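The Planner Says Please

The ticket I'd been dodging since March was called "plan looks nervous," and I was the one who had named it, so I couldn't even complain about the title.

I work on the planner for Tevemthorpe, which is what we call the software that tells two arms where to go without hitting each other, the table or the wall. I didn't name that part. It was named after a village somebody's bus broke down in, back when the company was Schwaiger and had carpet. Now we're the Butwood office and we have a concrete floor, and the planner is on its third rewrite, and I love it the way you love a dog that eats shoes.

What I mean by nervous is this. You give it a perfectly easy job, reach for the thing, pick up the thing, and it finds you a path, and the path is legal in every way, and it still goes up and around like it's stepping over a sleeping cat. The right arm was the worst. I had 3,000 plans saved from the overnight simulator and I'd been scrolling through them since lunch, looking for the one where it learned to be afraid. 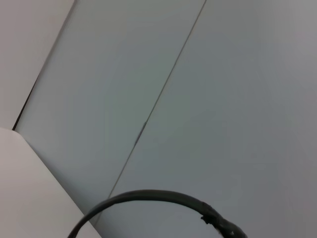

My first theory was the cost function, because my first theory is always the cost function. You pay the arm a little penalty for being close to stuff, and if you get greedy with the penalty it starts treating the whole room like wet paint. So I turned it down. Then I turned it down again! The detour didn't move one bit, and I sat there eating dry cereal out of the bag and staring at the wrist view, where that dark cable humped up across the bottom with its lumpy wrapped bit at one end, and I thought, huh, do we even model that? We did not. I checked. According to the planner, the arm was as bare as an egg.

Okay, so that was a bug, but it was a bug in the wrong direction. An arm that doesn't know about its own cable ought to be reckless. Mine was polite. I wrote "cable???" on a sticky note, put it on the monitor, and went looking for whoever had been teaching it manners.

You should know about Pivavis at this point. Pivavis is our little log viewer, and it was written in a hurry, and it shows you every number the planner considered except the one you need. But if you hold down shift while it loads (I found this by leaning on the keyboard with my elbow) it prints the comments from the config files too. All of them, going back years. And at the bottom of the right arm's joint limits, under a heading that just said "other," there was a line I had never seen.

"keep-out 2: she sits here."

That was all of it. No initials. Then a box, given as corners, hanging in the air on the right side of the table. I plotted it. It was the height of a person on a stool, with a bit extra on top, as if whoever measured it had thought about hair.

I got up and got some water. It was Friday and pretty late, and the building had gone over to the night lights, and I came back and plotted the detours on top of the box. Every single one of them went around it. Not one path clipped the corner. The arm wasn't nervous at all. It was leaving room for someone.

Now, I've only been here for the third rewrite. I never saw the carpet. But I could picture it pretty well, somebody on a stool with a laptop on her knees back when the demo was new, running the same pour again and again with an arm going by her ear, and somebody else finally saying, all right, give me a tape measure. And then she changed jobs, or changed desks, and the box went along in the config through one rewrite after another, like a coat in the back of a closet that moves with you every time.

The right thing was to delete it. I had the line selected. It's dead geometry, it costs us 15 percent on cycle time, and the ticket had my name on it.

I ran the job once more first, on the real arms, so I'd have a "before" to put next to the "after." Tea set, easy reach, the same one we always use.

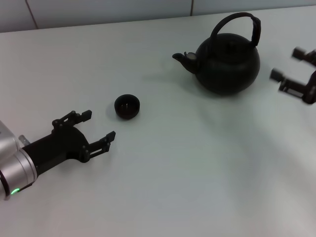
The plan came back in no time, and the right arm went up and around in that big careful loop, and I noticed I had moved my own chair over to give it space. I was on the right side of the table. I'd been sitting there all week! I looked at the plot on my screen, and I looked at my knees, and I did the math twice, and I was in the box. My whole head was in the box, with a bit extra on top.

So I didn't delete it. I moved it out from under "other" and into the proper collision file, where a reviewer will see it, and I put a switch on it so you can turn it off for the timed runs. Then I had to fill in the description field, since the new file won't take a blank one, and I sat there for longer than it took to write the switch.

In the end I typed "keep-out 2: someone sits here," and closed the ticket, and opened a new one for the cable.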